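Häufige Fragen: Matratze reinigen und pflegen

Stand: 01.07.2021. Zusammengestellt von Kerstin Schwerdtfeger, Kundenservice Rondik

Wie oft sollte ich meine Matratze reinigen?
Den Bezug saugen Sie am besten bei jedem Wechsel der Bettwäsche kurz ab. Eine gründliche Reinigung von beiden Seiten reicht zweimal im Jahr, zum Beispiel im Februar und noch einmal im Spätsommer.

Was mache ich mit Krümeln, Papierresten oder Folie auf der Matratze?
Größere Teile nehmen Sie vor dem Saugen ab. Eine saubere Kehrschaufel aus Kunststoff genügt. Setzen Sie sie flach auf und schieben Sie nicht über die Steppnähte, sonst ziehen Sie Fäden. Bitte nehmen Sie keine Schaufel, mit der Sie sonst den Boden kehren.

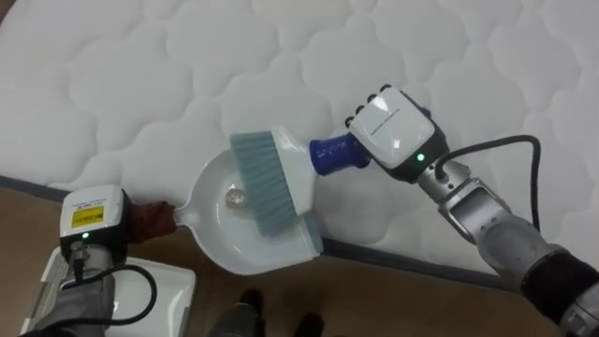
Weiße Kehrschaufel mit zerknüllter Silberfolie an der Matratzenkante

In den Vertiefungen der Steppung bleibt trotzdem Schmutz hängen. Wie bekomme ich ihn heraus?
Mit der Polsterdüse auf niedriger Stufe, immer entlang der Nähte. Bei Modellen mit rundlich abgesteppten Feldern wie der Pleston dauert das etwas länger. Eine weiche Bürste hilft bei Haaren und Flusen. Klopfen schadet dem Kern — lassen Sie es bitte.

Ist der dunkelgraue Seitenstreifen empfindlicher als die Oberseite?
Nein. Bei der Pleston besteht er aus dem gleichen Grundgewebe. Auf dem dunklen Stoff sieht man Staub und helle Fusseln aber eher. Einmal mit der Fusselrolle darübergehen reicht meistens.

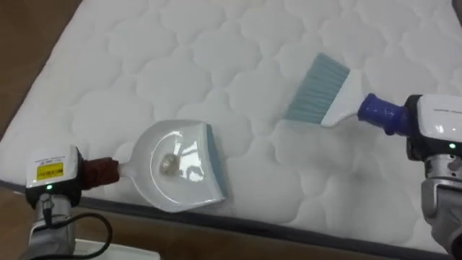 Flecken und Reinigungsmittel

Welches Mittel darf ich verwenden?
Ein mildes Feinwaschmittel in lauwarmem Wasser oder unseren Textilreiniger Lavard. Chlorbleiche und Lösungsmittel greifen den Bezug an. Testen Sie jedes Mittel zuerst an einer Stelle, die später nicht auffällt.

Wie gehe ich bei einem Fleck vor?
Geben Sie das Mittel auf ein Tuch, nicht direkt auf die Matratze. Tupfen Sie von außen nach innen und mit klarem Wasser nach. Danach muss die Stelle 4 Stunden trocknen, bevor Sie das Bett wieder beziehen. Flaschen und Dosen bitte geschlossen halten, solange sie auf dem Bezug liegen.

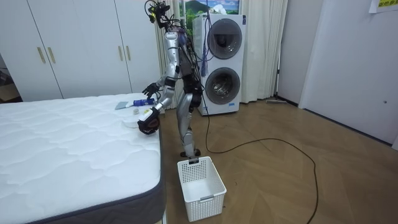
Flasche, Tuch und kleine runde Dose auf der Matratze, daneben der Wäschekorb

Kann ich den Bezug in der Maschine waschen?
Bei der Juška ja, bei 40 Grad im Schonwaschgang. Der Bezug der Pleston ist fest vernäht und darf nicht in die Maschine. In den Trockner gehört keiner von beiden.

Die Matratze liegt bei mir direkt auf dem Holzboden. Ist das ein Problem?
Auf Dauer ja. Von unten kommt keine Luft heran, und es kann sich Feuchtigkeit sammeln. Stellen Sie die Matratze wenigstens einmal pro Woche für ein paar Stunden auf — besser ist ein Lattenrost.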